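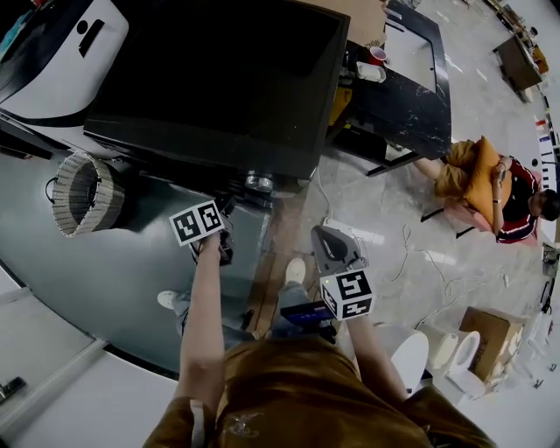

Glaze notes, first batch of the year

1 Jan 2021

I moved out of Larthorpe in October and gave up a gas kiln I had used for nine years. The new studio has an electric one with a Kokivix controller. Most of my glaze book was written for gas, so the winter has gone into retesting.

The base is the one I call Cheng, a plain clear with a little whiting. Under gas it was reliable on porcelain. In the electric kiln the same recipe crazed on every tile. Raising the silica in small steps fixed the crazing by the fourth firing, at the cost of a slightly stiffer melt. I can live with that on bowls. On plates it leaves pinholes near the rim, and I have not solved those.

Controller settings for the record. The last program tops out at 2,054 degrees Fahrenheit with a hold of 40 minutes, then cools with the lid shut. The readout and the witness cones disagree a little, and I go by the cones. Without the hold, the surface comes out dull on the bottom shelf and fine on the top.

Iron is the other problem. The brown I sold the most of depended on reduction, and an electric kiln does not give you that. Adding more iron makes it darker and no warmer. I tried rutile next. It streaks, and the streaks are decent on vertical walls and muddy on flat ones.

The Akunex order is still open. They want tableware in one color, matched across the whole set, so the brown is out and it will have to be the clear over a tinted slip. Slip tests go in on the next firing, with the plate rims glazed thinner.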